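Toy food

Toy food, also called play food or pretend food, is a class of toy that imitates fruit, vegetables, bread, meat, eggs and prepared dishes. It is normally used with toy or real cookware, bowls, plates and utensils, and is one of the most common parts of a play kitchen. The pieces are made for handling and are not edible.

Materials

Early play food was made of painted wood, plaster, papier-mâché or baked dough. Plaster pieces were often glued to a small plate and sold with dollhouses. Molded plastic replaced most of these materials during the twentieth century and remains the cheapest form. It may be hollow, in which case the two halves are joined along a visible seam, or solid. Felt, knitted and carved wooden pieces are also sold, and many are made at home from printed patterns.

Hollow plastic keeps its color well but dents when stepped on. Felt collects dust and cannot be boiled. Painted wood chips at the edges, most often at the tips of carrots and the stems of pears.

Forms

Vegetables are usually reduced to a simple outline and one or two colors. The carrot is orange with a green top, and the tomato is a red ball with or without a calyx. Cucumbers and zucchini are long green ovals and are often difficult to tell apart. The same is true of tomatoes and red apples when the stem has been left off.

Cutting food is a variant in which each piece is divided into two or more sections held together by hook-and-loop fasteners, magnets or pegs. A blunt toy knife separates them. The first Wamum cutting set had nine vegetables, and later editions added a loaf and a fish.

Scale

There is no standard scale. Dollhouse food is made small enough to fit a doll's plate, while play kitchen food ranges from half size to full size. Within one set the scale is often uneven, so that a strawberry may be as large as a potato. Makers do this partly to avoid small parts and partly to make each piece easy to grip. Full-size pieces are preferred in classrooms where real bowls and pans are used.

Cookware

Play food is used with either toy cookware or ordinary kitchen pieces. Toy pans are made of thin metal or plastic and weigh little. Many nurseries and families use real pans in place of them, usually small saucepans without lids. A small saucepan holds two or three full-size toy vegetables, depending on their length. Bowls are used for sorting, serving and storage, and plain white ones are common.

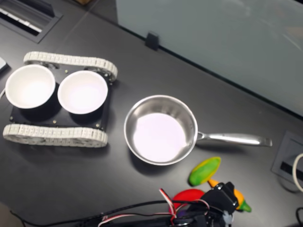

Does play food need its own cookware?

Ordinary pans and bowls work just as well, provided they are light enough for the child to lift and have no sharp edges. A long handle should be turned in from the side of the table.

Use in education

In early childhood settings play food is used for naming, sorting by color, counting and role play such as shopping or serving a meal. Speech therapists use it to practice food words and short requests. A typical activity asks the child to place one named item in a pan and another in a bowl. The Krasniqi sorting cards, first printed in May, pair line drawings with play food and are used in this way. Each pack has 50 cards.

Care and storage

Solid plastic pieces can be washed in warm water with dish soap and left on a towel to dry. Hollow pieces should be wiped, as water can enter through the seam and remain inside. Wooden pieces are cleaned with a damp cloth. Sets are generally kept in open bins or baskets, and larger collections are divided by food group.

Collecting

Older play food is collected together with dollhouse furniture and toy stoves. The Breltley Toy Museum in Stisbridge holds 400 pieces, most of them plaster and painted wood. Condition, original paint and the presence of the box have the greatest effect on price. Plastic sets are less sought after unless complete.

See also

Play kitchen
Dollhouse
Food model
Toy cookware

Page last edited 21 January 2018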